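*Speaker notes, Thursday night, Ernside Library. Talk runs 7 to 8, questions after. Water on the left!*

Say hello, thank the library, thank everyone for coming out in October when the footy's over and there's finally something decent on telly again.

**Opening**

So, I'm Shazia Rizvi, and for longer than I care to admit I've written a celebrity gossip newsletter called Casow. We go out to 3,000 inboxes, and I like to think I know a good half of you by your complaints. Tonight I want to talk about how a bit of gossip gets from somebody's cousin to your phone, and why the colour of a star's hair or the shape of her hat can keep a whole industry fed for a week. (Pause. Someone always laughs at hat.)

Ask for a show of hands: who has read a gossip item in the last 2 days? Then ask who'd admit it to their mother-in-law. Wait for the hands to go down.

**Where the stories come from** 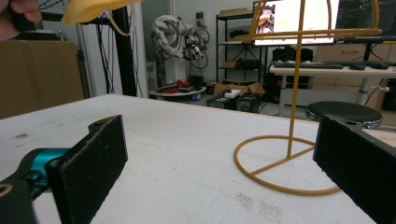
Most items start very small, with someone who was standing nearby. A make-up artist tells a flatmate, the flatmate tells a bloke at the gym, and by the time it reaches me the singer has thrown a chair, sacked her manager and moved to Tasmania. I always ask the person what they saw with their own eyes, and the honest ones will give me something about as much use as fingers pinching the edge of a bit of soft yellow cloth. Lovely colour, but who's holding it? Which end is up? I've learnt to be very fond of those people, because they stop where their knowledge stops, and I can ring the next person and get the next bit.

Tell the Adstead story here, but keep it short this time, I went on for ages in the last one. The gist: a soapie actor was said to have stormed out of the Adstead Hotel over the wrong pillows. Three sites ran it. I rang the front desk, and a very patient girl told me he'd gone out for a sausage roll and come back. I ran the sausage roll. It got 1,476 replies, more than any divorce I've ever covered, and people still bring it up with me at the shops.

**"A source close to the star"**

Explain the phrases, because people do love this part and it's good to have them calling out:

- "A source close to the star" is nearly always the publicist, and often the publicist on speaker with the star in the car.
- "Friends are worried" means one friend, and she's cross.
- "Pals", when they're both promoting the same film, means they've met.
- "Flaunts" means she went outside. I banned that one from Casow years ago and I've not missed it for a minute.
- "Stepped out in" means somebody sent her a free one and would like you to look at it, please, preferably from the side with the badge on.

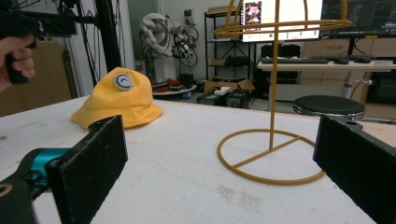 **The Xavier business**

Take this slowly, it's the serious bit. Some of you will remember Xavier, the boy band (there were four of them and not one was called Xavier, don't ask me). I ran an item saying they were splitting up over a wardrobe row, and I had it from two people who turned out to have had it from each other. They weren't splitting up at all. One of the lads had a sick dad and had been missing rehearsals.

I printed a correction at the top of the next issue, same size as the original, and lost 300 subscribers that week. I wrote to his mum as well. She wrote back, which was more than I deserved, and I keep her card in my desk drawer. Don't read the card out. You'll only get teary like you did at the bowls club.

**If there's time**

Red carpets and who pays for the frocks. Otherwise skip straight to questions, and remember to repeat each one for the people up the back. If the gentleman in the second row asks about the royals again, he can have one answer and then it's someone else's turn. Sign-up sheet is by the tea urn.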